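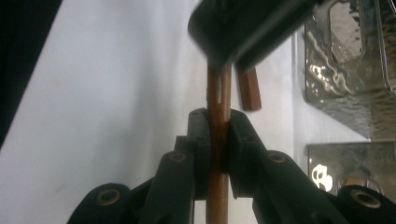
グロスタード料理サークル 定例会議事録
日時:2021-05-01
出席:ジャムシド・カリミ(進行)、パリサ・アッバシ、カムラン・アミニ、ミレラ・ギマランイス(記録)
欠席:パリサ・ラヒミ(事前に意見メモをいただきました。いつも丁寧にありがとうございます)

1.圧力鍋の買い替えについて
3月の豆料理の回で蒸気もれがあり、パッキンを替えるか、いっそ鍋ごと新しくするかを話し合いました。アミニさんが調べてくださったところ、パッキンは送料込みで1496円とのこと。長年おいしい煮込みを作ってくれた鍋ですし、もうしばらく付き合いたいという声が多く、今回はパッキン交換に決まりました。注文はアミニさんにお願いします。ラヒミさんのメモには「次に買うなら、もう少し軽いものを」とあり、これには一同深くうなずきました。

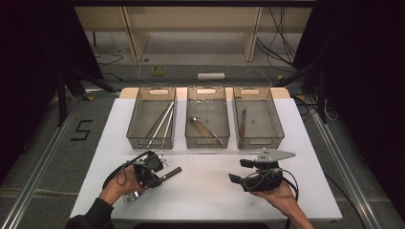 2.次回の献立
アッバシさんから、ひよこ豆と鶏の煮込みの提案がありました。お宅で二度試作されたそうで、加圧の加減やら玉ねぎの炒め方やら、聞いているうちにお腹がすいてきて、話がずいぶん横道にそれましたが、満場一致で決定です。豆は前の晩から水につけておくこと。調理時間は片付けを別にして90分を見込みます。

3.その他
・レシピの綴りが厚くなってきたので、二冊に分けます(カリミさん)。
・塩の買い置きがもうありません。次回、ギマランイスが持参します。

以上、記録はギマランイスでした。書きもらしがありましたら、どうぞ遠慮なくお知らせください。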